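Clubs > Lykkegaard Runners > Board > Minutes

Minutes of the board meeting, Sep 16, 2019

Present: Kári Sveinbjörnsson (chair), Ketill Holst, Poul Østergaard, Kaj Damgaard (minutes)
Absent with notice: Ívar Overgaard

1. Minutes of the last meeting
Approved with one correction: the club has 141 members, not 114.

2. Autumn relay
Poul informed that 24 teams are now registered. The route by the lake is the same as last year, but the changing point moves to the north parking lot. Ketill asked if walkers can take part. It was decided that they can, on the last leg only.

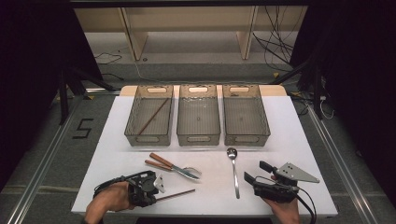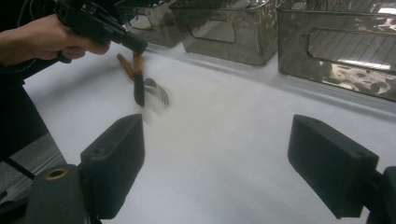
Fork on the white tabletop, and a table knife held just over it.

3. Winter training
The Tuesday group wishes to start at 5:30 instead of 6. Kári will ask the group leaders. Reflective vests are required from the first training in the dark. Kaj orders 17 new ones in size medium.

4. Half marathon in March
Ketill has received the offer for timing chips from Emport. Poul found the price high, and wants to see an offer from Wistier also. The point is postponed.

5. Any other business
The key for the equipment room is still missing. Who has it, please write to Kári.

Contact the board | © Lykkegaard Runners | Back to top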